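Silstead Cell 2 – Setup and Maintenance Record

Maintained by: Hiu-tung Chiu
Last revised: May 5, 2024

Overview

This card accompanies the recordings made on Silstead Cell 2 and describes the condition in which the arm, gripper and wrist camera are kept. It is intended for staff who operate the cell and for readers who need to know how a given recording was made. The release holds 2,690 recorded episodes, of which 2,612 passed review.

Hardware

The cell consists of one Arnutik arm, a two-finger parallel gripper supplied by Oltex, and a small camera on a Renaud bracket at the wrist. Both black fingers must remain in the camera's view at all times. A recording in which either finger is missing from view is rejected.

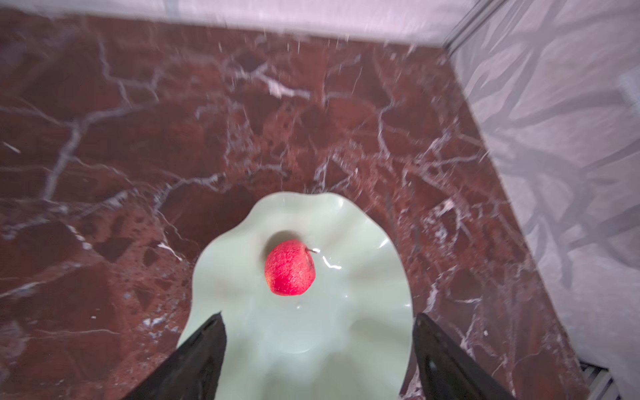 Finger alignment is checked at the start of each shift. The operator closes the gripper fully, confirms that the tips meet, and opens it again before loading any task. If the tips are offset, the mounting screws are loosened, the fingers are reseated, and the check is repeated.

Routine care

Wipe the finger faces with a dry, lint-free cloth. Do not use solvent on the pads. The lens is cleaned separately – never with the cloth used on the fingers. Pads are replaced after 280 hours of operation, or sooner if the surface is torn.

Repairs

The wrist cable was replaced in November after repeated loss of the camera signal. The new cable is clipped at the forearm and has more slack at the last joint. The camera was recalibrated the same day.

Known limitations

Glossy surfaces can produce strong highlights, and exposure is not corrected afterward. Grip force is not recorded.

Report faults in the cell log before restarting the arm.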